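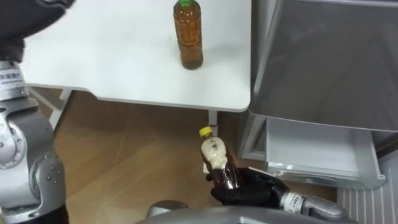
Gwenllian Watkins wrote back after our last report to ask whether people were still turning up once the weather went bad, and yes, they were! The Drundby Evening Reading Program kept going right through the winter, and we're happy to send Manora this update on the second part of the grant.

Progress report, 3 Mar 2025
Prepared by Haf Jenkins

Attendance
We now have 30 adults signed up, split between the beginners' group and the group working toward longer books. The beginners started on bus timetables and recipe cards and have moved up to short stories, which they read aloud to each other (a few were dead set against this in the fall and now ask to go first). Berwyn Morris leads that group and has 7 pairs of reading partners meeting between sessions as well. Two of the pairs are writing letters to each other, which was their own idea.

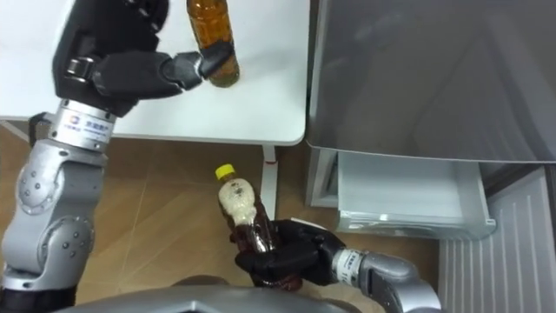

White table, Drundby.

Books and materials
Most of the materials money went on large-print titles. We bought 8 sets, enough for a whole table to read the same book together. The mystery novels are the clear favorite – we had to put a sign-out sheet on them. The spelling workbooks were less popular. The print is small and the exercises feel like school, so we won't be reordering. Cadi Eynon has been making her own word sheets from local news stories, and they work much better.

Tutor training
Four new tutors finished their training and are already paired with readers. We had hoped to run a second course before now, but our trainer moved away and it took a while to find another. The new course is set for April. 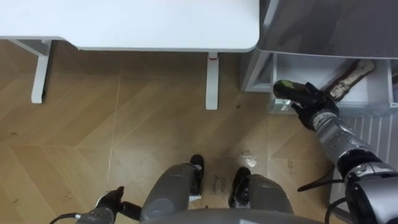 Desk and parquet floor.

Spending
We are a little under budget on books and a little over on printing. We would like to move the leftover book money into printing for the word sheets – please let us know if that needs a form.

Still to do
Finish the reader survey, order the next mystery set, and settle the summer timetable with Berwyn. Survey results will come with the next report.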